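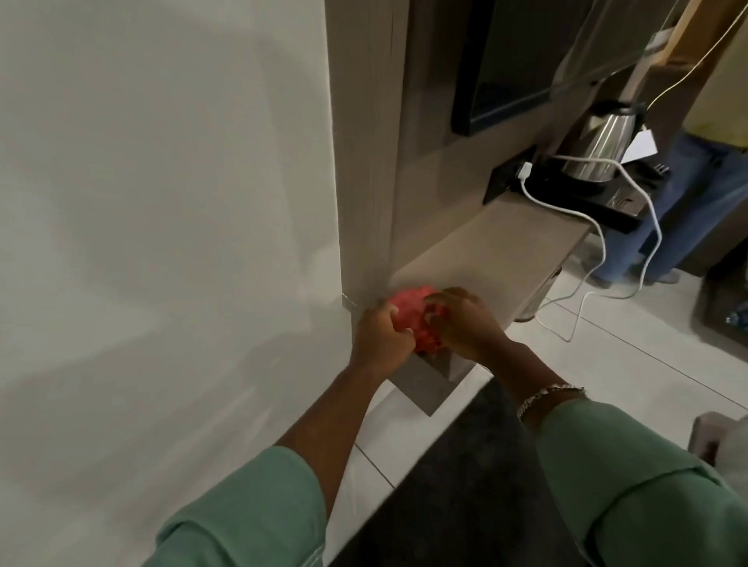
Unit 6. Surface Soiling, Wetting and Detergency
Course notes, Building Materials and Maintenance
Notes prepared by Brigitta Pfister; section 6.5 revised by Saqib Tanoli

6.1 Scope

This unit covers how soil attaches to interior finishes and what has to happen for it to come off again. Exterior weathering is handled in Unit 9. Abrasion of the finish itself is mentioned only where it limits the choice of cleaning method. You should have read Unit 5 (coatings) first, in particular the part on pigment volume concentration, which is used below without being derived again.

6.2 Types of soil

Soil is any material on a surface that does not belong to it. For our purposes it is sorted by how it responds to water.

Water-soluble soil: salts, sugars, most drink residues. Dissolves given enough water and time.

Particulate soil: dust, soot, clay, textile fiber. Does not dissolve. Held by van der Waals forces, by electrostatic charge, and very often by a thin film of grease underneath.

Oily soil: skin oils, cooking fat, lubricant. Does not mix with water unless emulsified. Oxidizes with age and becomes harder to shift. Fat that has polymerized over a stove should be treated as a coating.

Bound soil: tannin stains, rust, dye transfer. Has reacted with or diffused into the substrate. Detergency alone will not remove it. See Unit 7 for bleaching and chelation.

Real soil is nearly always mixed. The gray band around a light switch is skin oil with dust embedded in it, and a method aimed only at the dust will smear the oil.

6.3 Wetting

A cleaning liquid cannot act on a surface it does not wet. The usual measure is the contact angle, θ, taken through the liquid at the line where liquid, solid and air meet. Young's equation gives

γ(SV) = γ(SL) + γ(LV) cos θ

where γ(SV), γ(SL) and γ(LV) are the interfacial tensions for solid–vapor, solid–liquid and liquid–vapor. When θ is below 90° the liquid is said to wet the solid. When it is above 90° it beads.

Adding a surfactant lowers γ(LV) and usually γ(SL) as well. Both changes reduce θ on a low-energy surface such as polypropylene or a waxed floor. On clean glass θ is already small and the surfactant makes little difference to spreading, though it still matters for emulsifying grease.

Two cautions. Young's equation assumes a smooth, rigid, chemically uniform solid. Painted plaster is none of these. On a rough surface the Wenzel relation applies:

cos θ* = r cos θ

with r the ratio of true area to projected area. Roughness therefore makes a wetting surface wet more and a non-wetting surface wet less.

The second caution concerns hysteresis. The advancing angle and the receding angle differ, sometimes greatly, and a single reading from a drop placed with a syringe tells you little about how a film will drain. Report both.

6.4 Why flat finishes are harder to clean

Gloss falls as pigment volume concentration (PVC) rises. Below the critical PVC, the binder fills all the space between pigment particles and the film is closed. Above it there are voids, and the film takes up liquid. Many flat wall paints are formulated close to or above the critical value, which gives good hiding and poor washability.

Three consequences follow.

(a) Oily soil is drawn into the voids by capillary action and cannot be reached by wiping.

(b) Rubbing polishes the high points of the film. The rubbed area becomes shinier than its surroundings and remains visible after the soil has gone. This is burnishing, and it is often reported by building users as a stain.

(c) Excess water softens some binders for several minutes after contact, and scrubbing during that time removes pigment. Pigment on the cloth is the first sign.

Melamine-faced board and powder-coated metal behave differently. The film is closed and hard, and soil stays on top. The weak points are edges, seams and fixings, where the face layer ends and the core may be exposed. Moisture that gets into an unsealed edge swells the core, and the swelling does not fully reverse on drying.

6.5 The four factors

Cleaning work is commonly described as the sum of four contributions: chemistry, mechanical action, temperature and time. A reduction in one has to be made up by the others. The scheme is qualitative. Do not put numbers on it in the exam.

Chemistry. Select pH by soil. Alkaline for fats, acid for scale, near neutral for general work on paint.

Mechanical action. For hand wiping, what matters is pressure at the contact area and the number of passes. A folded cloth gives more even pressure than a bunched one and offers fresh faces in turn. In corners the contact area is small and the pressure correspondingly high, so burnishing often starts there.

Temperature. Raises solubility and lowers the viscosity of fats. Limited value on walls — the liquid film reaches wall temperature within seconds.

Time. The most underused factor. A dwell of 3 minutes on a greasy laminate removes the need for most of the scrubbing.

6.6 Worked case: the Drernley building

Houda Bennani surveyed the wall finishes in the Drernley building in January. The record covers 22 rooms and 1,321 m² of painted wall. Of these rooms, 18 had a flat finish and the remaining 4 had eggshell.

Complaints of "marks that will not wash off" came only from rooms with the flat finish. Inspection under low-angle light showed that most of the marks were burnishing. The maintenance contractor, Ezzat, had been using one alkaline product throughout, at one dilution, with a nonwoven pad.

The recommendation was a neutral detergent and a soft cloth for flat walls, with pads kept for laminate. Repainting in eggshell was advised for corridors only. Amr Fahmy has pointed out that the survey did not record the age of the paint, and the comparison between finishes is weaker for it.

6.7 Problems

1. A liquid has γ(LV) = 72 mN/m and θ = 60° on a smooth solid. Find γ(SV) − γ(SL).

2. The same solid is roughened to r = 1.4. Find θ*. State any assumption.

3. Explain why low-angle light separates burnishing from residual soil.

4. Using the data in 6.6, calculate the mean painted wall area per room. Why is this figure of little use for planning labor?

Reading: Mitsotakis-Vlachou, course reader, chapters on interfacial tension and on film formation. Solutions to problems 1 and 2 are posted after the Unit 7 lecture.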